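Handout 6: Ground Rules for Collecting Demonstrations with a Hand-Held Gripper
Course notes, Abla Zoubi

Read these rules before you check out a gripper. They apply to all home sessions.

Before recording
Wipe the finger pads and make sure the screw caps are tight. Move the linkage through its full travel with nothing in it. If it sticks at any point, bring the tool back and take another one. Don't oil it yourself.

Write down the surface you are working on. A bed or sofa gives under load, and toys and boxes shift when you press near them. Those sessions are allowed, but they must be labeled "soft surface" in the log.
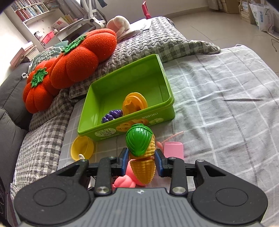 During recording
Close the fingers slowly and stop when the object is held. Squeezing harder does not make a better grasp, and objects made of two halves can come apart. Pause for about 8 ticks of the session timer before lifting. Lift straight up, clear the rim of any container, then move sideways.

Do no more than 10 grasps of the same object in a row. After that, switch objects or change the layout. Other household items may stay in view, but papers with names or addresses must be put away first.

If you drop something, keep recording and mark the attempt as failed. Do not delete it. Failed attempts are graded the same as good ones as long as the label is right.

After recording
Upload to Sirkosent the same day. Fill in object, surface, container and result. Leave a field blank if you are not sure, and add a note.

Reading for next time: Sampaio notes, section 8.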